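Odds Games and a Folding Board: An Afternoon at the Berhe Street Chess Table

March 10, 2019

I went to see the woman who runs the chess table on Berhe Street because a neighbor told me I played too fast. She didn't want her name in this, and she doesn't use one on the flyer either. The flyer just says "Chess, come in, bring a cup." So I brought a cup!

She was still pouring the tea when she started in on me. "What do you do with your rooks?" she asked. I said I mostly forget about them until the end. "Everybody does," she said. "That's why I take them away from people."

She meant it, too. A lot of what goes on at her table isn't a full game at all. She loves odds games, where the stronger player gives up a piece or two before the first move, and she loves little made-up positions where half the army stays in the bag. She learned it from an uncle in Mulard who had a set with pieces missing and no money for another one. "We played with what there was," she told me. "No queen? Fine, then there's no queen. You find out pretty quick what the other ones are good for."

I asked if beginners find that frustrating. She thought about it for a while, long enough that I reached for a cookie. "The grown-ups do," she said. "They want the whole thing, set up right, like in the movies. Kids don't care. You give a kid a king and some pawns and say go, and they go."

She has been at this for 15 years, first in a church basement and then in the place she has now, and the group has stayed small on purpose. Four boards is her limit. When a fifth one came in as a gift she passed it on to the library in Skukton, along with a coffee can of spare pawns. (She regrets the pawns. She brought them up twice.)

We got to talking about the boards themselves, which I hadn't planned on, but she has strong feelings. She likes a folding board with the letters and numbers printed along the sides, and she won't hear a word against it. "People get snobby about a fold," she said. "I can put it under my arm! I can put it on the floor if the table's full." The coordinates matter to her even more. She has everyone say their moves out loud for the first month, knight to f3, bishop to c4, the whole business, and she says you can hear a person start to see the board about two weeks after they stop hating it.

I did hate it. She made me do it during our game and I said "e" when I meant "d" more times than I'm going to put in print.

What about clocks, I wanted to know, given my own bad habits. She has one, in a drawer. "I bring it out for the August tournament and then it goes back." The tournament is her one big thing each year, an open afternoon put on with the Povodix community center, and the prize is a pie. She used to write down the results of everybody's games in a ledger, and the last one she numbered was 3667. After that she quit. "I looked at that number and thought, well, who's going to read this?" I told her I would, and she went and got it, and we lost a good half hour to it. There's one game in there that has nothing next to it but the word "ouch."

Her advice for me was simple enough that I wrote it on my hand. Sit on your hands, first of all. Then look at where your pawns are before you look at anything else. "They're the ones that can't come back," she said. "You push one, you've pushed it." She told me a pawn standing out by itself is what she checks for in any position, hers or the other person's. I have been doing it ever since, and I'm still losing, but slower.

I asked her whether she ever gets tired of it. She gave me a look and started gathering the cups. "Ask me after 500 more," she said.

She'd be glad of new people, by the way, and you don't need to know how the knight moves. Someone will show you. Bring your own cup, though, she's serious about that part.
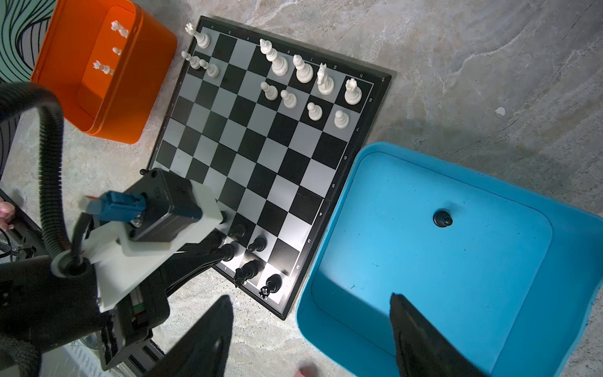
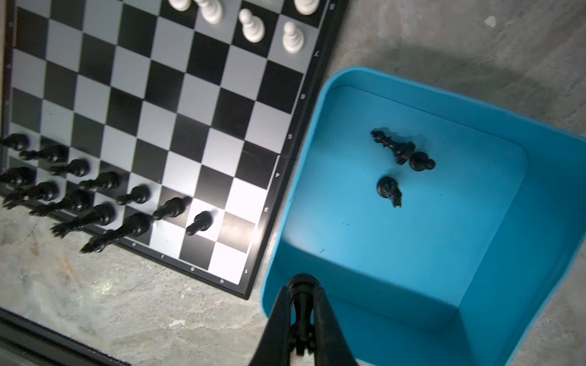
Black and white pieces on a folding board, with the numbers printed down the side.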